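Print | E-mail | 16 Comments

The microfiber promise
By Senga MacBrayne

Dusero says its new cloth cleans with water alone and survives 300 washes. Cekiline, its main rival, says much the same and charges more. I have been hearing this pitch since January, and I'd like to see the tests.

Neither firm would send them. Abelardo Chambi, who cleaned hotel rooms for 16 years before he began training other cleaners, isn't surprised. "Water is fine for dust," he told me. "Soap scum wants soap." He buys old cotton towels and cuts them up.
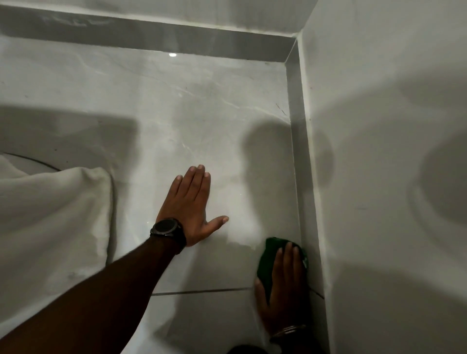
Bathroom corners still come down to a cloth and a firm hand.

Dusero's box also promises "deep hygiene," a phrase its press office couldn't define for me in two phone calls. I'm keeping my rags.

Shares: 101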